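Staltora releases Waratik 2 grasp planning software

Prarnimside, October

Staltora has released version 2 of Waratik, its grasp planning software for robot arms working with mixed items. The update is aimed at shiny objects, where reflections can be mistaken for edges or gaps.

Waratik 2 compares several camera exposures before it picks a contact point, and ignores bright patches that shift between them. A plan takes almost 300 milliseconds on a standard workstation. The test set covers 728 objects, 60 of them with metallic finishes.

"Glare was the most common complaint from our users," said Weronika Borkowska, head of perception at Staltora. "A curved silver surface next to a soft-coloured one was a hard case for version 1."

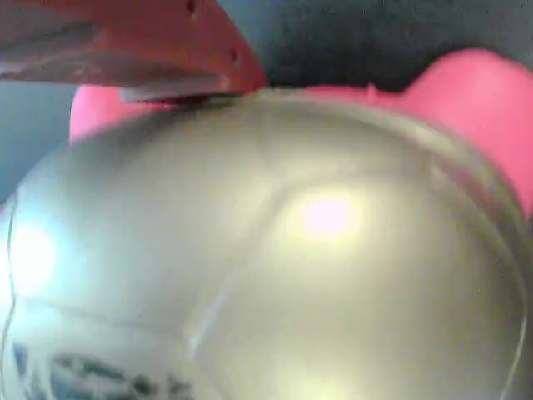 Availability

Waratik 2 is free to current licence holders. New licences are sold through Qureshi, which also handles training and support. Settings files from version 1 can be imported without changes.

Press contact: Asif Cheema, Staltora press office, Prarnimside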